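Last updated: Tuesday, March 6, 2018

Print this page | E-mail this to a friend

Spending the gripper money (or trying to)

So I finally have a budget. It's on paper, it has Jeanine Dijkstra's initials next to it, and it's smaller than the one I asked for, but it exists! Those of you who have been reading since August will know how long I've been moaning about this, and you can all stop sending me links to cheap servos now (please don't, I love them).

For anyone new: we're a tiny team trying to get a robot to handle clothes. Shirts, shorts, pants, the stuff that ends up in a heap. Before the robot arm does anything clever, a person has to do the job many, many times over with a hand-held gripper, and all of that gets recorded. My part is mostly buying things and then explaining why I bought them.

The first draft of my shopping list was embarrassing. I had a second arm on there. I had a proper folding table with a height adjustment, and a rack, and a set of lights from Timmermans that cost more than my bike. Jeanine read it over lunch and asked me one question: how many hours a week is the first arm moving? I didn't have a nice answer to that. The second arm came off the list before she'd finished her sandwich.

What she wanted was a plan that followed the bottleneck, and ours is hand work. We have one gripper in good shape and one that squeaks, and when the good one is out for repair the whole week goes sideways. So the new plan is three working grippers, all the same model, with enough spare parts that I can fix one on a Friday afternoon without ordering anything. Same model matters a lot to me. We had a mixed pair over the winter and the finger pads weren't interchangeable, and I spent an entire evening with a file and a bad attitude.

Clothes are hard on the tool, harder than I'd have guessed when I took this on. You pinch a thick bit of cloth, you lift, you drag it a little, you let go, and then you do it again on something thinner.
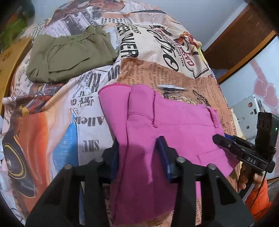
Vol. 3, No. 25 | page 136

Pants and shorts are where I'm spending the most thought, with all those seams and pockets and belt loops to get hold of. A T-shirt is kind to a finger pad. A waistband isn't. If you're budgeting for this kind of work, budget by garment and not by hour, is what I'd say to myself a year ago. An hour of T-shirts and an hour of heavy pants are two very different hours as far as your spare parts drawer is concerned.

Now, pads. I got quotes from two places. Prindel sells them in pairs, quick delivery, lovely packaging that I have no use for. Brader will only do a box of 300, which made me laugh out loud, but the price per pad is so much lower that I went back and did the sum again on the back of an envelope, and then again in a spreadsheet because I didn't trust the envelope. Even if we throw half of them away it's cheaper. The catch is that rubber gets old. Anouk Van Hecke pointed that out (she has a drawer of perished O-rings she likes to show people) and suggested we split the box with the group at Ollel, who use the same size. I've e-mailed them. If anyone from Ollel reads this, check your spam folder!

Things I forgot in the first draft, and you might too: cables. Bolts. More cables. A second charger. A case, so the tools can travel without being rolled up in somebody's sweater. None of it is expensive and all of it together came to more than the repair budget, so it got its own line, which I've labeled "bits" and which I'm told is not an acceptable label.

I also put in some money for clothes. You'd think we could just raid our own closets, and we have, but our closets all turn out pretty similar. I want more stretchy things, more ruffles, more awful slippery linings. Thrift stores will do fine for that, and I'm volunteering to go, obviously.

What I haven't settled is the table. Anouk says skip it, since people fold on beds and couches at home and that's where the robot will have to cope. I think she's right about the robot, but my back would like a word. For now the table is on the list in pencil, and the Timmermans lights are gone completely. I did look at them one more time last night.

The order for the grippers goes in next week if the quote doesn't change again. I'll post the spreadsheet once I've renamed the bits line.

This site uses cookies to remember your settings. By continuing to read, you accept their use.

Get new posts by e-mail: sign up for the newsletter. You can unsubscribe at any time.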